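Community Help > Home and Workshop > Robots and Automation

Can a robot tidy up mixed bits and pieces yet?

Gosling
Jul 6, 2023

I run a small toy repair and lending shop called Tuvenach, and every evening ends with a bin full of odds and ends: building blocks, little plastic figures, the odd tool somebody dropped in by mistake. Sorting it takes me 27 minutes on a good night. I keep seeing clips of robot arms doing clever things and I'd love to know where we really are. Could a machine pick through a jumble like that and put things in the right tubs? I don't mind if it's slow, I'd be asleep!

Sylvain Langlois

Great thing to be asking, and the answer is more cheerful than it was even a few years ago. Picking one thing out of a bin is a proper, well-studied job for an arm now. I've followed this as a hobby for 11 years and I still get a kick out of watching one go in, close its fingers and come up with a block.

What makes it hard is the mix. A factory arm that lifts the same part all day can be set up once and left to it. Your bin has a cube, a block with studs on, something round on top and wide at the bottom, and then a long tool lying at an angle. Each wants a different grip.

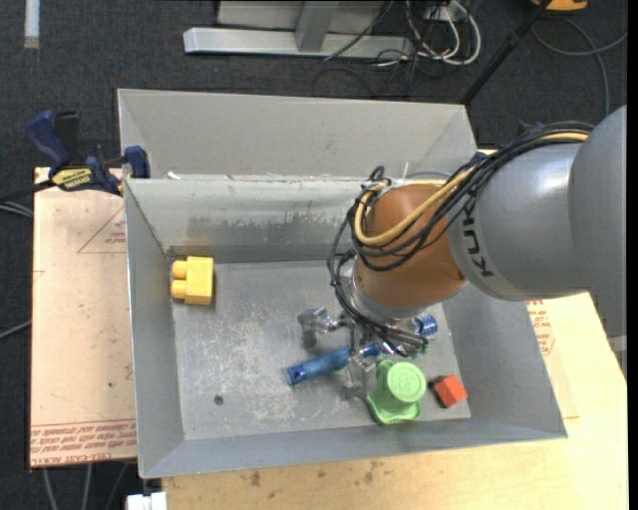
Shiny things are a pain too. Many depth cameras get muddled by reflections, so a glossy tube can come out as a hole or a smear, and the arm goes for the wrong spot. Corners are the other headache. A block tight up against the wall leaves no room for a finger on that side, and the usual trick is to nudge it into the open first and then grab it. I think that's the loveliest bit of the whole business, a machine giving something a little shove to make its own life easier.

For your shop, I'd start with a shallow tray, spread the toys out so they don't touch, and sort into two or three tubs by colour. A small desktop arm with a cheap camera can have a decent go at that. Full heaps, with things tangled and buried, I'd leave for now. And keep anyone small well away while it's moving, please.

Briris

No. Buy three sieves with different sized holes and shake. Done before the robot has switched on.

Hedis

Somewhere between those two. I tried a hobby arm on clothes pegs last November (pegs!) and it managed 17 before it dropped one behind the radiator and carried on happily picking up air. Great fun, wouldn't swap it for anything, but I was stood next to it the entire time. Check whether yours can tell that its hand is empty. Mine couldn't, and that's the first thing I'd pay extra for.

Comments

Gosling: Thank you all! Trying the tray idea with the cubes first. Sieves also ordered, Briris.

Briris: Sensible.

Hedis: Do post how you get on, I want to hear about the round ones.

Related

Robot mower keeps stopping at the same flower bed
Has anyone got a machine to fold towels?
Suction cup or fingers for picking up small plastic parts?
Best way to label tubs so a camera can read them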